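Maintained by the Silel Household Readiness Office. Questions about the records go to Nana Kpodo; questions about the file layout go to Fiifi Korletey.

# Grolen Household Water and Pantry Survey

## Summary

This data card covers the public release of the Grolen Household Water and Pantry Survey, a record of how homes in the Grolen district store drinking water and shelf-stable food for use during an extended outage. The survey was designed after the Romaniuk pumping station lost power and several neighborhoods were without tap water. It is intended for emergency planners, public health staff, and researchers who study household supplies.

The release contains 592 household records. Invitations were mailed to 1,000 addresses drawn from the district utility list. Records that could not be matched to a returned consent form were removed before publication.

## Contents

- `households.csv` – one row per household
- `water.csv` – one row per water container reported
- `pantry.csv` – one row per food item reported
- `codebook.md` – field names, units, and permitted values

The tables are joined on `household_id`. This identifier was generated for the release and has no connection to utility account numbers.

## Collection

Each participating household completed a paper or telephone questionnaire in August. Respondents were asked to go to the place where they keep food and read out what was there, beginning with dry goods. Telephone interviews were conducted by a team led by Wumpini Ametepe, using a fixed script. Paper forms were entered twice by different clerks, and any disagreement was settled by a third reading of the form.
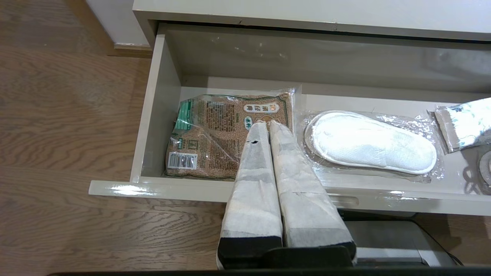
Dry goods are recorded in `pantry.csv` under the field `item_class`, with the quantity in ounces where the respondent could give one. Storage location is a separate field, `location`, and takes the values shelf, cupboard, drawer, floor, or other. Loose contents proved the hardest to code. A clear plastic bag of small brown granules lying in a drawer may hold grain or tea, and the two count very differently toward a food supply. Where the respondent could not name the contents, the item was entered as `dry_unspecified` and left out of all calorie estimates. It still counts as an item in the location totals.

Water is recorded by container. The field `capacity_gal` gives the stated size of the container, and `filled` records whether the respondent reported it as full, partly full, or empty. Water heaters and swimming pools are excluded.

## Derived fields

`days_water` divides stored drinking water by the number of people in the household, using one gallon per person per day. Pets are not included in the divisor. `days_food` is calculated from labeled packages only and should be read as a lower estimate.

Both fields were prepared by Horácio Bragança with the Dretex tabulation scripts. The scripts are not part of this release and may be requested in writing.

## Known limitations

1. All quantities are self-reported. No home was inspected.
2. Renters are underrepresented, particularly in buildings with a single shared meter.
3. Infant formula and medical nutrition products share one class and cannot be separated.
4. Expiration dates were collected on the telephone form only. On paper records the field is blank – a blank does not mean that the item has no date.

## Privacy

Street addresses, names, and telephone numbers have been removed. Location is given by planning zone, and any zone with fewer than 100 occupied homes has been merged with its neighbor. Users must not attempt to identify a household or combine the tables with property records for that purpose.

## Use and citation

The data may be used for research, planning, and teaching. Published work should cite the Silel Household Readiness Office and state the release number printed at the top of the codebook. Errors should be reported to Nii Bonsu with the `household_id` and the name of the affected field. Corrections are issued with the next release and listed in the codebook.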